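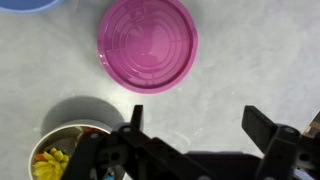

ZOLTHORPE, 2023-09-09

I went along to the old print works in Zolthorpe expecting to stand behind a rope and watch. Instead they sat me down, put a pair of handles in my hands and told me to get on with it! The handles belong to Atlow, a small firm that moved here from Tirport in January, and what they do is let you drive a robot arm as if it were your own (a rather stiff and sleepy version of your own, in my case).

The arm has a black two-fingered gripper on the end and a little camera tucked in at the wrist, so you get the robot's view on a screen next to you. It's a funny way to look at the world. Everything is very close up, and the fingers are always poking into the bottom of the picture like your own nose. On the floor I had a bright pink lid lying upside down, all rings and ridges, and off to one side a white tub with a bunch of toy bananas in it. My job was to pick up the lid by its rim, lift it clear and set it down somewhere else without giving it a shove.

Well, I shoved it. Then I pinched thin air, twice, and then I got hold of it and was so pleased with myself that I let go too early. The trick, they told me, is to stop looking at the lid and watch the tips of the fingers, and to come down slowly over the edge with one finger either side. I had it on my fourth try and I'm afraid I cheered.

Each go is saved, with the camera view and every movement of the handles, and the good ones are used to teach the arm to do the job by itself. My clumsy ones get looked at too, although the team were too polite to say how many they'd be keeping. They want 95 decent runs for each task before they start training, and when I left they had 17 for the lid. A tidy-up robot called Phelan is what they're working towards, something that could put a playroom straight at the end of the day.

I did get to see the arm try an older task with nobody on the handles, moving blocks from one tray to another. It was slower than me, which cheered me up, but it didn't drop a single one, which didn't.

Atlow is after local people to come in and have a go over the next few weeks. You don't need any experience, sessions last two hours and there's tea. You do have to be over 19, and I'd say wear something with short sleeves, as my cuffs kept catching on the handles.

Related items
Print works car park to reopen on the Tirport road side
Zolthorpe repair morning looking for spare kettles
Tirport bus times change again
What's on at the library this month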